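Cullinane Quarter Residents' Association
Frequently Asked Questions: Sidewalks, Walkways and Paved Areas

Last revised February 21, 2020

Who is responsible for the paving in the Cullinane Quarter?

Responsibility is divided. The Association maintains all shared walkways between buildings, together with the sidewalks on the inner streets. Gululley Road and its sidewalks remain with the city. Private steps, driveways and rear patios are the duty of the owner of the unit they serve.

How many homes are covered by the paving fund?

The fund covers 1,179 homes. Every owner pays into it through the regular yearly charge, whether or not a shared walkway passes the door. Tenants do not pay into the fund directly.

Can I opt out of the paving charge?

No. The charge is part of the deed for each home and passes to the new owner on sale.

Who carries out the work?

Routine repairs are carried out by Clurus under a maintenance agreement with the Association. Larger work, such as lifting and relaying a full walkway, is put out to bid. Clurus may bid on this work on the same terms as any other firm.

How do I report a loose or sunken slab?

Please use the paving form, available at the Association office in the Vastusari Building or by mail on request. State the nearest building number and the side of the walkway on which the slab lies. Reports made by telephone are accepted when there is a clear danger to people on foot.

How soon will a repair be made?

A slab that is judged to be a tripping danger is marked off within two working days of the report. The permanent repair usually follows in around 20 working days. Repairs that depend on dry weather may take longer, and the office will post a notice at the entrance to the nearest building when this is the case.

I have reported a crack and was told no repair is planned. Why?

Fine surface cracks do not weaken a slab and are left as they are. A crack is repaired when its edges have moved apart or when one side stands higher than the other. If a crack changes after your first report, please send a new form -- the old one will not be reopened.

May I park on a shared walkway while loading or unloading?

No. The bedding under the walkways was laid for people on foot, and the weight of a car or truck can break it down even when the surface shows no damage. Moving companies should be told to use the loading bays. The cost of repairing damage caused by a vehicle is charged to the household that called for it.

May I place planters or benches outside my door?

Written approval is needed for any object left on shared paving overnight. Planters must have a tray beneath them. Approval may be withdrawn if the item blocks the way for wheelchairs or strollers.

How are stains removed?

Shared paving is washed once a year, in May. Oil, paint and rust marks may be reported at any time, but they are normally treated during the yearly wash. Residents are asked not to use acid cleaners or pressure washers, as both can loosen the stone at the surface.

What does the paving look like, and where do the joints fall?

The paving has a speckled surface and is laid in large slabs divided by narrow, straight joints.

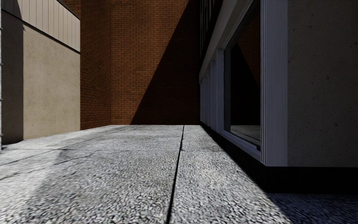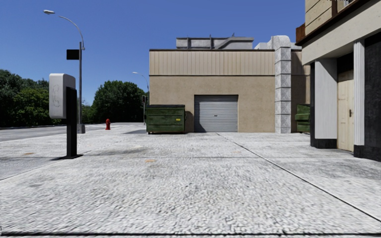
May I fill an open joint myself?

No. Joint filler sold for home use sets harder than the material chosen by the Association and can cause the edges of the slabs to chip. Weeds growing in a joint may be pulled by hand. Weed killer is not permitted on any shared surface.

Can I appeal a repair bill?

Yes. An appeal must be made in writing and must reach the office before the payment date shown on the bill. Payment is put on hold while the appeal is under review -- no late fee is added during that time. The decision is sent by mail to the owner of record.

Where can I read the full paving rules?

A printed copy may be read at the Association office during opening hours. Owners may ask for one free copy. Further copies are supplied at the cost of printing.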